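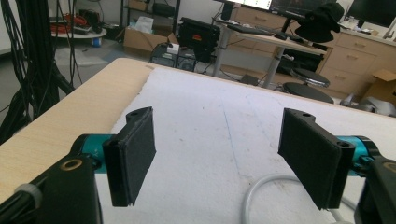
Laut Enikő soll die Wartezeit vor dem Absenden eines Kommentars im Peltalport bleiben, 90 Sekunden seien zumutbar.

21. August 2020

Stand Kommentarbremse: Entwurf bleibt so lange gesperrt, danach noch einmal lesen, dann erst senden. Rund 5 Prozent der Entwürfe werden verworfen. Bei Pemotach fehlt der Zähler noch. Text im Hinweisfenster gekürzt, zwei Sätze reichen.
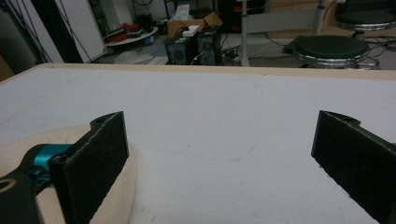 Géza meint, der Hinweis klinge immer noch nach Schulmeister, »Bitte noch einmal lesen« genüge. Übernommen. Offen: Ausnahme für Korrekturen.

Zuletzt aktualisiert: 21:40 Uhr
2 Kommentare · 2-mal geteilt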